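Bar heater in the craft room tripping the power
Logged in December by the Skudgate Hall maintenance desk
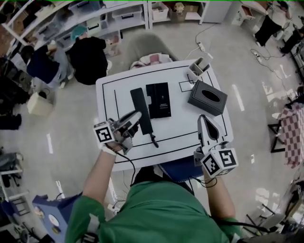
Reported 10 am. Power to the craft room drops out when the Stolta bar heater has been running for about 20 minutes. Lights stay on. Only the wall outlets go.

Checked the switchboard. Outlets for the craft room and the kitchenette share one breaker, labelled "rear". Reset it and it held with nothing plugged in.

Ran the heater alone on high. Still going after 35 minutes, no trip. Turned the kitchenette urn on as well and the breaker went before the water boiled. Tried it again with the heater on low and got the same result, only slower.

Swapped the urn for the spare Kirnstead one from the store room. Tripped again, so I don't think either urn is faulty. Tags on both are current.

Also found a double adaptor behind the craft room cupboard with brown marks on one side. Binned it. The outlet behind it looks fine but I've taped it over until it's been tested.

For now: heater and urn are not to be used at the same time. Sign is up in the kitchenette.

Update, 11 am. Rang Harawira Electrical. They want to put the kitchenette on its own circuit and will quote after looking at the board. Asked them to test the taped outlet on the same visit.

Status: open, waiting on quote.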